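Digital extremism monitoring: anyone else reading the Plirov report?

tidewrack
Posted 29 July 2025
I finally got through the Plirov report on online hate networks last night and I'm so glad I stuck with it! They went through 2,135 posts in 4 languages and followed how the same slogans moved from one country's forums to the next. The chapter on translation is fantastic. A meme shows up in Swedish, and within 2 days there's an English version with the local references swapped out.

What really got me was the part on small message boards. I always figured the big platforms did most of the spreading, but the report makes a good case that the little boards come first and the big sites just pick up what's already polished.
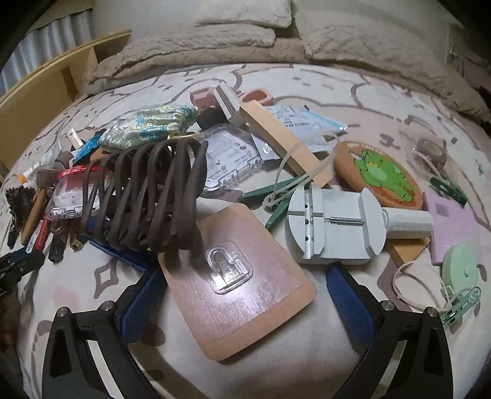 Then there's the appendix, which I almost skipped (don't!). It lists every search term they tried and dropped, with a line on what each one missed. I wish more groups published that stuff.

Nukside
Good writeup, but I don't buy the small boards thing. They only sampled boards they already knew about. Of course those look important.

tidewrack
Fair, and they do say that on the methods page. I still think the time stamps hold up — the order of posting doesn't depend on how the boards were picked.

Nukside
It does if the earlier post was on a board they never looked at.

tidewrack
OK, yes, that one I have to give you.

pronton_reader
Has anybody compared it with the Þórarinsdóttir paper? That one used 1,000 posts, all from private chats, and came out closer to Nukside's view. I liked it a lot, though it's heavy going in the middle.

graylock
I moderate a hobby forum and the slogan list alone was worth the download. Found a couple in our off-topic section that I'd waved through as regular grumbling. My one complaint is the advice for moderators, half a page and very vague.

tidewrack
Oh, the moderator part is getting its own guide in August! It's in the footnote on the last page, easy to miss. I'll start a new thread when it's up.

Nukside
Put the link in this one too please, I never find the new threads.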